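CHAPTER 8
Cloth with Loops: Terry Toweling from Yarn to Linen Shelf

In this chapter you will
learn how terry cloth is built and why it behaves so differently from flat cloth
compare loop height, loop density and weight
practice spreading, smoothing and folding a towel
look at how washing changes the pile over time

Key words: pile, ground cloth, warp, weft, selvage, hem, snag, nap

Go and get a towel. Any towel will do, and an old one may be the best of all. Put it on the table next to this book and leave it there while you read, because you will be picking it up every few minutes.

Now pinch a bit of it between your thumb and first finger and roll it back and forth. Feel how it gives? A cotton sheet feels like one thing when you pinch it. A towel feels like several. There is a firm layer in the middle, and on either side of it a springy crowd of little loops, each one made from the same yarn, standing up, leaning over, or squashed flat by its neighbors. We have been teaching textiles for years and we still think this is one of the cleverest fabrics anyone ever put in a bathroom!

In Chapter 7 you worked with flat weaves, where two sets of yarn cross each other and that is the whole story. Terry adds a third set. The ground warp runs the length of the cloth and is kept tight on the loom. The weft crosses it from side to side. The pile warp also runs lengthwise, but it is kept slack, and when the weft is pushed into place the slack yarn has nowhere to go but up (or down, on the other face). Do that row after row and you have a field of loops on both sides, locked in by the ground cloth between them.

Look along the long edge of your towel and you should find a narrow strip with no loops. This is the selvage, or the hem that was sewn over it. Many towels also have a flat band running across near each end. Run a fingernail from the flat band into the pile and you can feel the exact row where the loops begin.

8.1 Why loops?

A loop gives water more yarn to cling to. If you could pull one pile yarn out of your towel and lay it straight, it would be a good deal longer than the towel itself, and all of that extra length is surface. Water creeps into the spaces between the fibers, between the yarns, and between the loops, and it stays there until you wring it out or hang the towel up.

Loops also trap air, which makes a dry towel feel warm and thick. They have one weakness, though, and you may find it on the towel in front of you. A loop can be caught. A ring, a zipper or a cat's claw will pull one loop long and steal yarn from the loops beside it. Never tug a snag to get rid of it. Snip it level with the pile and the rest will hold.

8.2 Reading the surface

Terry rarely looks like one even color, even when every yarn came out of the same dye bath. Loops that lean toward the light look paler, and loops that lean away look darker, so a plain towel comes up mottled. Brush your palm across yours in one direction, then back again. The patches move! Press a fingertip in and lift it, and you will have made a small dent that may spring back at once or may stay until you shake the cloth.

This is worth practicing on a table with a plain cover in a darker color, where the edges of the towel stand out clearly and you can tell whether they are straight.
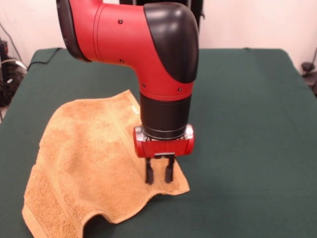

Figure 8.1 Tan terry toweling spread on a dark green table cover. Note the looped texture and the uneven shading of the pile.

8.3 Spreading before folding

A good fold starts with a flat towel, and terry will fight you a little. The loops grip the table cover, and they grip each other even harder, so the cloth tends to stay wherever it lands. Sliding it into place just makes ripples. Lift a corner, lay it down again where you want it, and smooth outward from the middle with a flat hand.

Try it this way:

Hold the towel by two corners of a short side and shake it once.
Lower the far end to the table first, then bring the rest down toward you.
Lift and reset any corner that has turned under.
Smooth from the center to each edge.
Check that the two long sides run parallel before you make the first fold.

Pinch deeply when you lift a corner. If you only take hold of the loops, the ground cloth stays behind and you stretch the pile. You want both faces of the towel and the firm layer between them in your grip.

Activity 8A: The same towel, two ways

Work in pairs with one bath towel. The first partner folds it in half lengthwise, in half again, and then in thirds. The second partner folds it in thirds lengthwise and then in half twice. Measure the height of each stack with a ruler and write it in your notebook. Which one has its raw edges hidden? Which would you rather pull from the middle of a full shelf? Swap roles and try again with a hand towel, which has its own ideas about thirds.

Keep your measurements. You will need them in 8.4, when the same towels come back from the wash and we find out what has happened to all those loops.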